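Wedding readings that aren't the usual ones?

maham_b
Hi all, long-time reader, first real post. My cousin Shazia is getting married in April and she's asked me to do a reading. I said yes right away because I love her, and then I went home and panicked. She has one rule, no Corinthians. Her fiancé has one rule too, nothing over two minutes. I've been through three anthologies from the library and everything is either about death or about the sea. Any ideas? I read fine out loud but I do cry.

kendari_road
Congrats to Shazia! I did a page from a kids' book at my brother's wedding and it went over great. People laughed in the right spots and my aunt asked for a copy. Keep it short, print it in huge type, and practice the last line more than the rest, that's where your voice goes.

saqib_u
I'm going to be the grump. Please no kids' books. I've been to 11 weddings in the last few years and I swear half of them had a stuffed animal giving advice on marriage. Pick a real poem by a grown-up. There are good short ones if you look at the old songs and ballads instead of wedding anthologies, which all copy each other anyway.

kendari_road
Half of them? Come on. And what's wrong with it if the couple likes it? It's their day, Saqib.

saqib_u
Sure, but she asked for something that isn't the usual, and that IS the usual now. I'm answering the question.

maham_b
No fighting in my thread please, haha. Saqib, I like the ballad idea, but every one I've found so far ends with somebody in a river. Do you have one where they both live?

waqas_r
Have you thought about writing your own? I know, I know, hear me out. I did it for my sister back in 2000 and I'm no writer, I fix boilers. I sat down with a pad and put down every small thing I could remember about the two of them, like how he always parked too far from the curb and she got out and checked. Then I cut it down until it fit on one card. People still bring up the parking thing!

The trick is to stay away from the big statements. The ones you see on mugs and cushions and signs, love is this, love is that. They're fine on a cushion, but read out loud in a quiet room they just kind of float off.
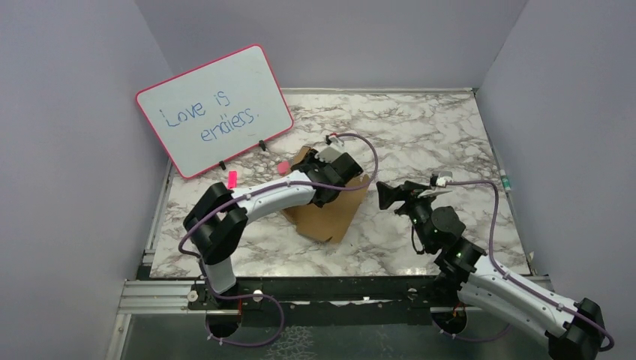

So go for the small stuff, and only one or two things, not the whole history. If you get stuck, call somebody who knew them at the start and let them talk. I got my best line from my mom and she didn't even know she'd said it.

Parveen B
Disagree a little with Waqas here. I think one big plain line is okay if you put it at the very end, after the small stuff. By then people have earned it, you know? My husband's uncle finished his with five words and sat down and the whole hall went to pieces. It's the ones that are big lines from start to finish that wear you out.

waqas_r
Okay, that's fair. One at the end. I'll give you one.

saqib_u
I'd still read a poem. A homemade one can go very wrong. The best man at my friend's wedding in Lemham wrote his own and it rhymed "forever" with "whatever" two times.

kendari_road
I would pay to hear that – sounds like the best part of the day.

maham_b
You guys are the best. I started a list on my lunch break and I already have the time she drove all the way back to Sakard because he'd left his good shoes at the hotel. They were not good shoes. Parveen, how long was the uncle's, do you remember? I'm worried about the two-minute thing, the fiancé will time it.

Parveen B
One side of a card and he's a slow talker. If you type it up, read it standing and with a timer, because sitting down you go faster. And leave a gap where you think they'll laugh. If they don't, just look at the bride and keep going.

waqas_r
And bring a second copy! Mine went through the wash in my shirt pocket the night before and I had to do it over from memory at the breakfast table.

saqib_u
Fine, the shoes are good. Use the shoes. But send me a message if you want the ballad, I found one where nobody drowns. He does lose a horse.

maham_b
Sending you a message now. I can work with a horse.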